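From: Jolán Oláh
To: Gesholm sewing and mending list
Date: December 5, 2021
Subject: Re: Which clothes for the folding evening?

Eskil Wallin wrote:
> Can you tell us what we should bring? I have a big bag of children's
> clothes from Sturska, but Gudrun says soft things are hard to fold for
> beginners. And is the round table large enough, or do we need
> the long one again?

Dear Eskil, dear all,

Thank you for the question. Please bring a few pieces only, not the whole bag. In October we had more than 100 pieces and most of the evening went on sorting.

My answers are in order:

1. What to bring. Shorts, small towels and plain cloths are good. Please tie the drawstrings before you come, if there are any.

2. The table. I think the round one is enough if we work on two pieces at a time – one beside the other – and keep the finished strips at the far side. I would put the shorts and the cloth in the middle, like so:

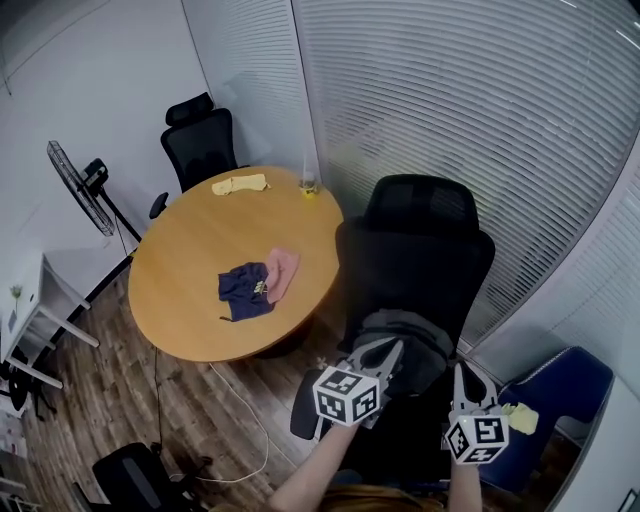
3. Chairs. The office chairs with high backs take much space, so I would like to push them to the wall before we start. Gudrun, could you ask if this is allowed?

4. Folding into a strip. Finn wants to learn this one for his kitchen cloths. I will show it slowly, first in half and then in thirds.

If somebody still has the Jandell booklet, please bring it also. The page about waistbands is 37.

With kind regards,
Jolán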